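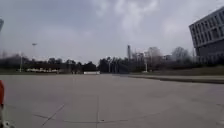 Saturday was the Hotis open day over in Worport, and I went mostly for the yard demo of Lumbao, their outdoor robot, the one everybody in the local groups has been chatting about since it started making its practice runs. The demo was set up on the big concrete lot next to the office building, the gray one with the upper floors that stick out over the entrance level. If you know the lot, you know how plain it is – big pale slabs, a long curb with grass behind it down one side, and dark trees at the far end. I used to think of it as the dullest spot in town. For a robot that has to work out where it is, all that sameness is a pretty hard test, and the joints between the slabs are some of the few things close by that it can go on.

Jennylyn Sison ran the demo, and she was great. She had a microphone that kept cutting out, so she gave up on it and just talked loudly, and we all shuffled in closer behind the rope. She told us Lumbao's job is to travel along the edge of a paved area, check the surface for cracks and loose bits, and send back a list of spots a person should go look at. It doesn't fix anything. Somebody's dad asked that three different ways and got the same friendly answer each time!

The run itself took 15 minutes. Lumbao set off a lot slower than I'd pictured (walking pace, maybe a walk with a toddler), kept beside the curb all the way to the far end, made a wide turn and came back up the middle. It stopped 2 times on the way back. The first stop was on purpose, because Jennylyn had put a rubber mat down to see if it would flag it, and it did. The second stop was for a paper cup that had blown in from the coffee stand, and that got the biggest cheer of the morning. A kid was allowed to go and pick it up, and off went Lumbao again.

After that we could ask questions, and there were plenty. I wanted to know about rain. Jennylyn said light rain is okay but puddles are still a headache, as the reflections confuse it, and they're hoping to have that sorted out by July. The battery is good for 90 minutes, and then it needs a charge. She also said it gets mixed up by fallen leaves, so last fall was a rough time for the team, and I liked her for telling us that when she could have skipped it.

Inside, there was a table with an older version taken to pieces, which my nephew would have stayed at until closing. You could turn one of the wheels by hand and watch the numbers change on a little screen. Next to it they had a map of a past run with all the flagged spots marked on it, 48 of them, and a sign-up sheet for people who want Lumbao to try out their own parking lot. The Drargate shopping center was already on the sheet when I got there. I'd love to see it tackle that place, with the potholes by the garden store!

A couple of gripes, if anyone from Hotis is reading. Please put up a sign at the second gate, because I drove past it and so did the car in front of me. And more chairs would be nice for the older folks, who ended up leaning on the rope posts. The coffee was fine and the cinnamon rolls were gone by eleven.

They're planning another open day once the puddle work is finished, and Jennylyn said that one will have a wet run with a hose, so bring boots. Sign-up for that isn't open yet, but they're taking email addresses at the front desk, and I left mine.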